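Zellside Community Help
Robots and automation > Collecting examples

How many demonstrations before I admit the setup is the problem?

Posted by Filippos Nikolaidis, 2020-03-09

We have a two-arm table and a task that sounded easy in January: pick up the cans, put them on a little raised shelf. I drive the arms by hand, the software records, and the recordings go off to train the policy. We have 1,384 recorded runs. I threw out 492 of them for bad grips, dropped cans and one afternoon when the clock on the left arm was off.

The vendor (Orkitz, who sold us the recording package) keeps telling me to collect more. I have heard "more" three times now and each time the policy still swats at the can next to the one it should take. It does fine with one can on the mat. Put out a crowd and it falls apart. Their sales page says the thing "generalizes from a handful of examples," and I would like to see whose hand.

Before I spend another month on this, I want to hear from people who have no package to sell me. Is there a number where you stop? And does it matter that nearly all of my runs use the right arm? The shelf is easy to reach from that side, so that's the one I use.

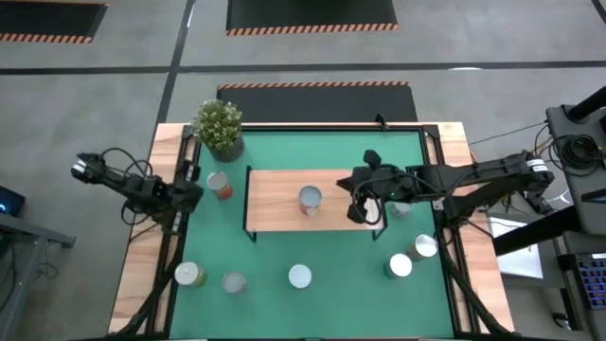
Replies

Renata Piątek
Member, Collecting examples

There's no number. Anyone who gives you one is guessing or billing you.

I'd look at what is in the runs you kept. You've got one can standing on the shelf, the rest spread over the green, and one over on the right sitting partly under the gripper. If a lot of your runs begin with a can hidden like that, you are asking the policy to pick a target it can barely see. A person driving the arm knows it's there. The recording doesn't.

Sort your kept runs by how many cans are on the table at the start. My bet is that most have very few, from the early weeks when you were being careful. If so, another thousand of the same won't fix the crowd problem. Record 3 small batches with a full table, move the cans between every run, and train on each batch added in turn. If the result doesn't budge after the third, stop collecting and go look at the labels and the camera.

Also, how does the policy know which can you mean? You never say. If you chose by whim while driving, it has learned your whims, and I doubt they were consistent.

On the arms: yes, it matters. Don't expect it to learn the left arm from runs where the left arm stays pointed away from the mat.

Kjell Haugland
New member

We had the same thing with a Drekow table. Turned the lights up and it got better. Try that.

Sigrun Sæther
Member, Arms and grippers

I wouldn't trust the lights answer unless somebody tested it with the lights back down afterward. We "fixed" ours that way too and the fix lasted until lunch.

Agree with Renata on most of it, but I'd go back through those 492 before recording anything new. Dropped cans, fine, leave them out. Bad grips where you backed off and tried again are worth keeping, in my view. If every run you train on is a clean one, the policy has never seen what to do after it bumps the neighbor. Ours would knock a can and then carry on closing on thin air.

I can't promise it helps you. It helped on one task and did nothing on another, and I still don't know why.

Filippos Nikolaidis

Sorted them as Renata said. Most of the kept runs start with one or two cans, so she wins that bet. And no, I never wrote down which can was the target. Going to redo the batches with a written order and pull the retries back in as a separate set. Leaving the lights alone for now.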